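Lepik publishes handling rules for robots that pick sterile supplies

Lepik has put out a short set of rules for robot cells that pick and pack sterile supplies for clinics. The rules took effect in June and apply to every cell the company runs, along with any outside integrator that works on its lines.

The document covers small, soft-packed goods such as gauze compresses, dressings and swabs. Until now each site wrote its own instructions, and the differences were large. One site let grippers take a pouch anywhere on its surface. Another allowed suction only.

"We had good people solving the same problem in separate buildings," said Solveig Bakke, who led the drafting. "An auditor would ask what the rule was, and the answer depended on the address."

Under the new text, a gripper may hold a pouch only by an edge or end, with the contents hanging clear of the fingers. Finger tips have to be free of burrs and are inspected every 90 operating hours. A pouch that is dropped, punctured or torn goes to a reject bin and may not be picked again. A pouch that slips twice in a row stops the cell until an operator has looked at it.

The rules were tested on a trial cell built by Haltesex, with control software from Illico. The trial ran to 2,844 picks over four weeks. Valdis Jõgi, who ran the trial, said most of the rejected packs had been gripped too close to the contents – a fault the edge rule is meant to prevent.

Jõgi said finger pressure took the longest to settle. Paper-and-plastic pouches fold when they are pinched, and a force that suits a stiff carton can leave a crease across a seal. The rules set an upper limit for each pack type and require a written record when it is changed.

Labels get a section of their own. The code on a pack must be scanned before pickup, as the fingers may hide it once the pack is lifted. 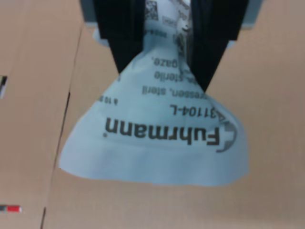

What happens next

Sites have two months to bring older cells into line. Cells that use Gravix suction heads are exempt for now and will be covered in a second part, which is still being written. Bakke said comments from operators will be taken until that part is finished – by form or by phone.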